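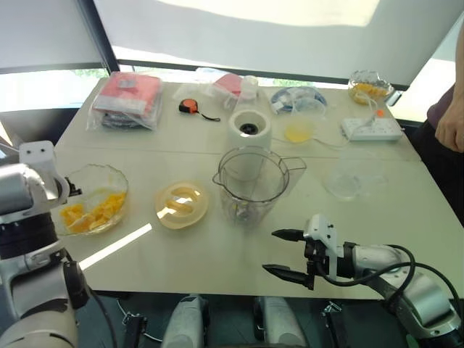

Kitchen table check - blender and small electricals
Room: Venter, window side
Date: Monday, January 24, 2022
Checked by: Uldis Sepp
Copy to: Kisora office

Marking: OK, Act (needs doing), N/A. Comments go under the line they belong to.

1. Blender

1.1 Jug free from cracks and chips - OK
Light scratching on the inside, low down. Same as last January, no worse.

1.2 Blade assembly tight, no play - OK
Checked with the plug out. Wear the cut-resistant gloves, they are in the drawer under the sink.

1.3 Lid fits and locks - OK
A bit stiff on the last part of the turn.

1.4 Coupling on the base clean - Act
Dried fruit round the edge. Brush and warm water on the brush only, do not put the base under the tap.

1.5 Rating plate readable - OK
800 W.

1.6 Jug stored off the base when not in use - OK

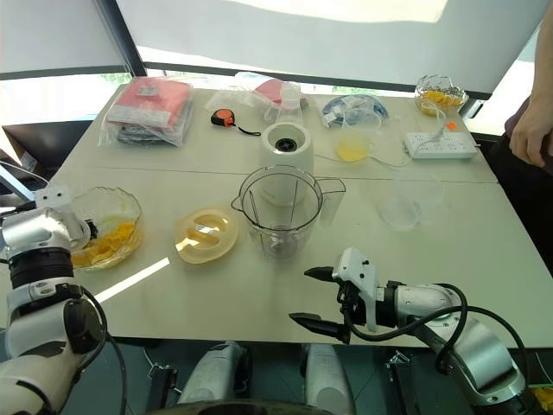 Item 1.6. Jug off the base, lid laid flat to the left of it.

2. Power strip and leads

2.1 Strip undamaged, switch works - OK

2.2 Leads clear of the table edge - Act
White leads run over the table top. Clip them along the back. Alard have the clips on order, pack of 10.

2.3 Strip away from liquids and wet food - Act
One of the mango bowls was standing right behind it, at the back right corner. Move the bowls or move the strip. I would move the strip, the bowls get put wherever there is room.

2.4 Test label in date - OK
Next test due in 12 months.

3. Food and glassware

3.1 Glass bowls, rims checked by hand - OK
Go slowly round the wavy rims, a small chip is easy to miss.

3.2 Cut fruit covered if not used straight away - Act
No cover on the mango. Use the film or the Diltulden lids, whichever fits.

3.3 Open dishes of liquid labelled - Act
Shallow dish with yellow liquid, no label. Label it or pour it away.

3.4 Clear dishes easy to see - Act
Clear on a white table, very hard to spot by the window in the daytime. Put a coloured mat under them. Raised before, still open.

4. Table and surroundings

4.1 Table panels level at the join - OK
Ran a hand across. No lip.

4.2 Non-kitchen items kept off the table - Act
Tape measure and bagged items along the back. Tape measure to the tool drawer, bags to the shelf in the store.

4.3 Blind runs freely, cord secured - OK

4.4 Floor dry, nothing to trip on - OK

Items 2.2 and 2.3 to be done first - no blending at this table until both are signed off. The rest within 2 weeks.

Signed: U. Sepp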